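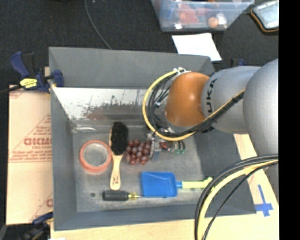 Antes de encender la freidora de aire: mi lista de noviembre, con comentarios

La paso cada mes, con una taza de té al lado, ¡y me encanta! Desde que cocino más ligero, la pobre no descansa.

1. Cable y enchufe. Sin grietas ni zonas blandas. Correcto.

2. Separación de la pared. Estaba demasiado pegada, así que la he adelantado un palmo. Mairéad, tú que tienes la misma Lolenen, mira la tuya.

3. Cesta y rejilla. Limpias, con el antiadherente entero salvo un roce junto al asa. Lo vigilo. Nada de estropajo metálico, por favor — esponja, agua caliente y paciencia.

4. Resistencia. En frío y desenchufada. Tenía grasa del salmón del otro día (¡buenísimo, por cierto, con eneldo y limón!). Hecho con un paño húmedo.

5. Papel de horno. Nunca en el precalentado, que vuela y toca la resistencia. Lo recorto a medida y pongo la comida encima.

6. Pollo. Pinchar en lo más grueso, hasta 74 grados. El termómetro marcó bien en agua con hielo. Pila nueva.

7. Sobras. A la nevera antes de dos horas, en recipientes bajos. El kale al horno aguanta 3 días, aunque en casa nunca llega al segundo.

Pendiente: cambiar la junta del cajón. Eamon Egan me preguntó por la receta de los garbanzos crujientes — va la semana que viene, ¡con pimentón ahumado!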